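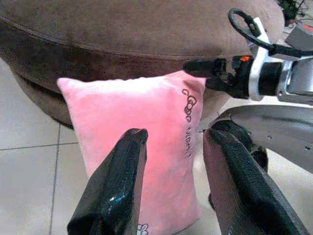

Jakmont, abril

Perguntas frequentes: regras da bancada de tarefas domésticas (almofadas, estofados, têxteis)

Juntei aqui o que mais chega por mensagem. Vale para todos os operadores do projeto Rolon, turno da manhã e da tarde. Versão curta, a completa está no manual interno.

Quem pode operar?
Quem fez a formação de dois braços e assinou a folha. Formação só de um braço não serve. Quem tem a formação vencida fala com a coordenação antes de ligar seja o que for.

O que verificar antes de começar?
Paragem de emergência ao alcance da mão, testada. Cabos dos pulsos com folga, sem dobra apertada. Dedos das garras limpos, sem fiapos. Chão livre na zona de passagem da base. Se falta um destes pontos, não se começa, anota-se e chama-se alguém.

Qual a distância mínima para quem está a ver?
70 cm além do alcance máximo do braço, com os dois braços esticados. Não é da posição de repouso, já houve confusão com isto. Medir uma vez, marcar e não mexer.

Posso entrar na zona para endireitar um objeto?
Com o robô em pausa confirmada, sim. Pausa confirmada = botão carregado + aviso em voz alta + resposta de quem está no comando. Só o botão não chega.

Que velocidade usar perto de tecido?
Reduzida, 32 por cento do máximo configurado. Pelúcia, veludo, camurça, mantas: tudo igual. Subir só com autorização escrita no registo da sessão.

Como agarrar almofadas?
Dedos abertos na aproximação, um de cada lado, fechar devagar. Força no perfil "têxtil". Não puxar por bordado, etiqueta ou costura.
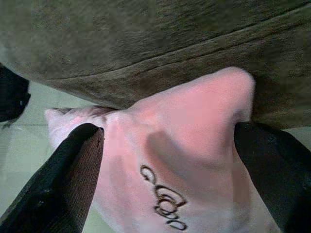 Se o tecido fizer prega entre os dedos tudo bem, desde que não fique preso numa articulação. Ficou preso? Parar, abrir a garra por comando, nunca puxar à mão com os motores ativos. Depois ver se há linha solta no dedo e limpar antes da proxima tentativa.

Os dois braços podem tocar no mesmo objeto?
Podem, se a tarefa estiver marcada como bimanual. Um braço segura, o outro ajusta. Os dois a puxar em sentidos opostos é falha e regista-se como falha, mesmo que a almofada chegue ao sítio.

E encostar ao móvel?
Contacto leve com estofado é aceite. Empurrar o móvel não. Se o pufe ou o sofá se deslocar, a tentativa acaba ali e repõe-se a posição inicial.
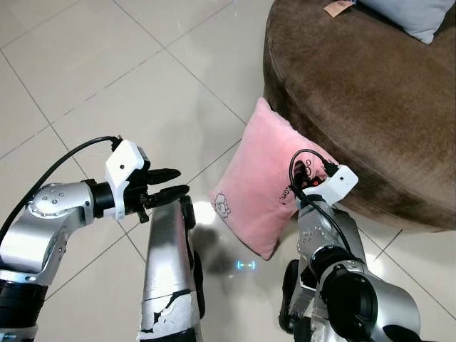

Quem decide se uma tentativa é válida?
O operador propõe e o revisor confirma, sempre pessoas diferentes. Sem revisor disponível a tentativa fica como "pendente" e não entra na contagem do turno.

Quantas tentativas seguidas?
Depende da tarefa, ver ficha. Pausa do operador a cada bloco, obrigatória, também para quem diz que não está cansado. No último ciclo fechámos 549 tentativas, 442 válidas. As outras perderam-se quase todas por posição inicial mal reposta. Reponham bem por favor.

O que conta como posição inicial bem reposta?
Objeto na posição da ficha, virado para o lado certo, com o texto ou bordado na orientação indicada. Almofada no chão é encostada ao móvel, almofada no sofá é encostada às costas ou ao braço. Comparar com a foto da ficha, não confiar na memoria.

Etiquetas de papel?
Se a ficha pede etiqueta, deixa-se onde a ficha diz. Se não pede, tira-se antes de gravar. Não tirar a meio de um bloco, muda as condições e estraga a comparação.

O resto da sala tem de estar arrumado?
Arrumado não, estável. O que está no fundo fica no fundo até ao fim do bloco. Material de limpeza, sacos, caixas, aspirador: podem lá estar, fora do percurso da base e do alcance dos braços.

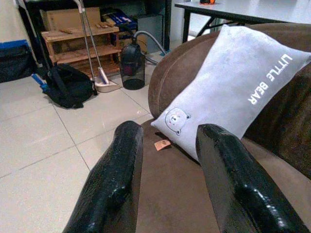 Mudou-se alguma coisa de sítio entre blocos? Escrever no registo, uma linha basta. "Movi a mesa para a parede" já serve. O que não serve é descobrir isso na revisão duas semanas depois.

Pessoas podem aparecer nas gravações?
Só com consentimento assinado. Passou alguém sem querer, marca-se o trecho e avisa-se no fim do turno. Nada de documentos, ecrãs ou correio à vista.

Limpeza do robô?
Pano seco nos dedos no fim de cada turno. Nas lentes dos pulsos só o pano próprio. Nada de spray diretamente, nunca. Película ou revestimento a descolar: comunicar, não arrancar.

Estas regras substituem as da Nerkby?
Não, somam-se. Onde houver diferença vale a mais apertada. A tabela Onyshchenko (forças máximas por material) está anexa ao manual, última página.

Houve um incidente, e agora?
Parar, afastar, avisar a coordenação. Guardar a gravação toda, sem cortes. Formulario no mesmo turno, antes de sair. Toque numa pessoa conta como incidente mesmo sem dor nem marca.

Onde mando dúvidas que não estão aqui?
Canal de segurança do projeto, com a ficha da tarefa em anexo. Resposta normalmente antes das 17h.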